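House rules for the sorting table, finally written down

2025-01-12

Ok so I promised Araba Agyeman I'd put our rules somewhere other than the back of an envelope. Quick one, lunch is short.

We run a two-arm setup, tray in the middle, baskets at the back. Sorting groceries and bathroom stuff. Easy task, and for a long time no rules at all, everybody did their own thing. Then in March we tried to compare my runs with Osaze Uzor's and couldn't. Different tray spot, different lighting, different idea of what "done" means. 60 runs, most of them in the bin.

Rule one. Speed cap whenever a person can reach the table. We use 14 percent of max. Feels silly slow. Keep it anyway. Sena Akpalu wanted to go higher for soft items like fruit and I said no, bruised fruit is cheap, fingers arent.

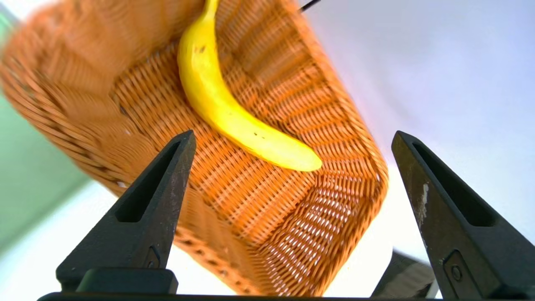 Rule two, a placement only counts once the gripper is clear of the rim. Not when it lets go. We had people stopping the log the second the fingers opened, and then the arm would clip the basket on the way out and that never got written down. Log the exit too. Every time.

Rule three: reset the table the same way. Dark basket left, lighter one right, tray in front. Stuff on the tray spaced out enough that you can get a finger in between. Standing things should stand by themselves, if it wobbles when you walk past, lay it down and write that in the notes.

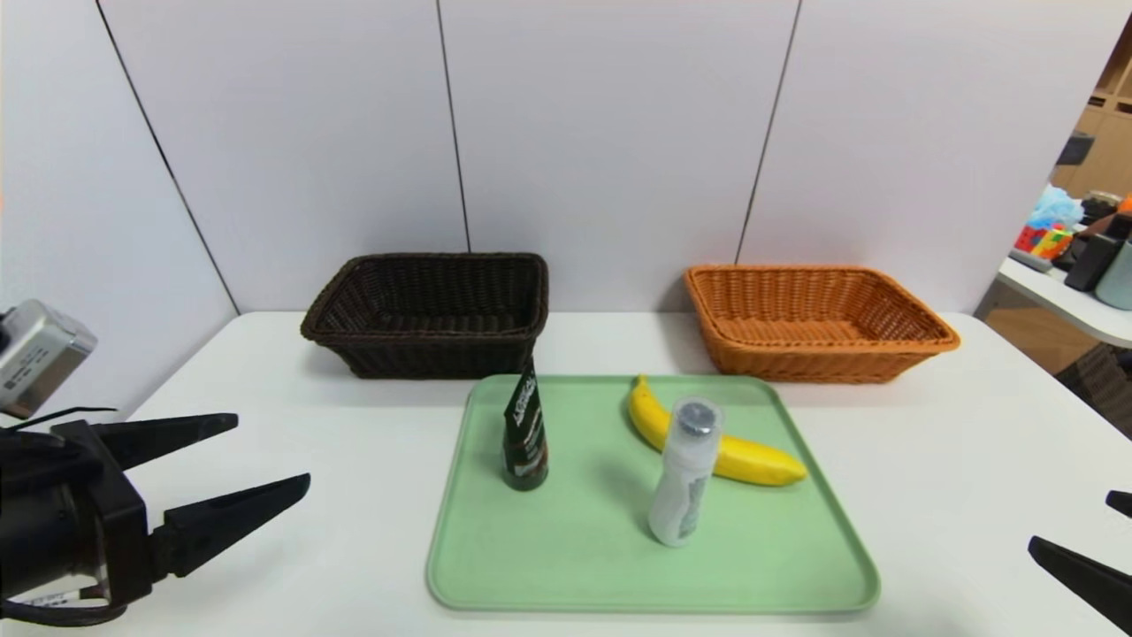
Abena Bonsu asked if bottles should always be to the same side. No. Mix it up, but note it. What we don't mix up is the furniture.

Also cables. Check them before the first run, look for anything that could snag at full reach. Takes 2 minutes. I skipped it once and lost an afternoon.

Rule four is the one people hate. Open fingers and look at the wrist view before you hit start, both arms. Scuffs are fine. Anything bent or a screw backing out, stop and tell someone. Dont "finish the batch first".

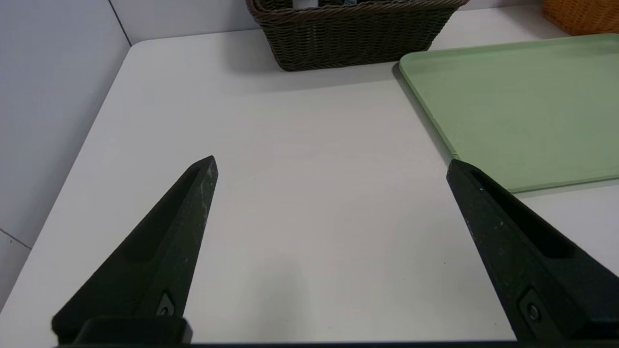

Wrist view with the fingers open, baskets at the back.

Still arguing about how often to swap fingers. Etornam Owusu says every 60 hours, I say go by wear. For now it's his number becuase it's easier to check on a sheet.

Will add the e-stop stuff next time, need to measure the button distance again first.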